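Foltgate Water Hardness: Frequently Asked Questions

How hard is the water in Foltgate?
The supply is classed as hard, at 300 mg/l as calcium carbonate. Properties east of the Chae pumping station receive a blended supply and may record a lower value.

Does hard water affect health?
No. The limits for drinking water do not cover hardness. Scale affects kettles, taps and heating equipment only.

What setting should I use on my dishwasher?
Consult the manual. Most machines accept a value in mg/l or in Clark degrees. To convert mg/l to Clark degrees, divide by 14.3.

Can I fit a softener myself?
Yes, provided that a check valve is fitted upstream and one unsoftened tap is kept for drinking. The Faltero and Namus units both need a drain within 3 metres. Longer runs need a larger pipe.

How often should salt be added?
Check the level every month. Block salt and tablet salt must not be mixed in the same cabinet.

Why does my tea have a film on it?
The film forms when calcium carbonate reacts with compounds in the tea. It is harmless. A jug filter reduces it until the cartridge is spent.
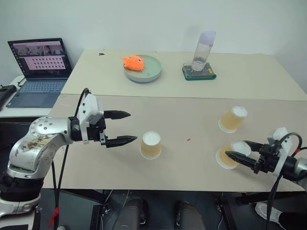
How do I remove scale from a kettle?
Cover the element with a solution of citric acid, leave for 20 minutes, empty and rinse twice. Do not use bleach.

Can I have my water tested?
Yes. Write to Ye-ji Yang, Water Quality, quoting form 1617. Results are sent within 9 working days. Samples taken from a softened tap cannot be accepted.

Page last reviewed 22nd July.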